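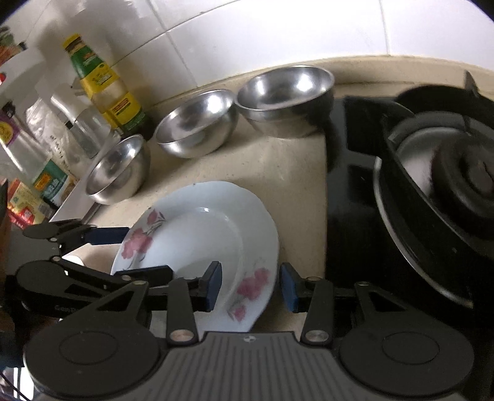
**Fraser Tosh**, tableware buyer, Soltuvus

# Medina Floral Dinner Plate

I've been buying dinnerware for a long time and I still get a little giddy when a good floral comes through the door. Medina is our everyday line, white ceramic with pink flowers and soft leaves, and I've been eating off it at home since July (toast, mostly, and a frankly embarrassing amount of peach pie).

What I love is the weight. It feels solid when you carry it to the table with a full helping of pasta on it, but a stack of five is still easy to lift down from a high shelf. The rim turns up just enough to keep gravy where it belongs — a small thing, until you've owned a plate that doesn't do it!

The flowers go under the glaze, so you can scrub as hard as you like. Please do skip the steel wool, though.

## Details

- Glazed ceramic, food safe
- Dishwasher and microwave safe
- Not for the oven or the broiler
- Sold singly or in sets of five
- Matching side plate and cereal bowl in the same pattern
- Item number 1818

## What goes with it

I'd put Medina with plain glasses and a solid-color napkin and let the flowers do their thing. If you want a second pattern on the table, try the Ordale salad plate, which has a thin green band and no flowers at all. The Tamivier mugs work too, especially the cream ones. I wouldn't pair it with another floral unless you're the kind of person who can pull that off, and I know a few of you are!

## Care

Let a hot plate cool before it goes in the sink. If you stack them in a cupboard, a paper towel between each one keeps the glaze looking fresh. Gray marks from forks and knives come off with baking soda and a damp cloth.

## Ordering

A single plate ships in its own molded box, and sets come with card dividers. Orders over $40 ship free. If one arrives chipped, send us a note with your order number and we'll mail out another.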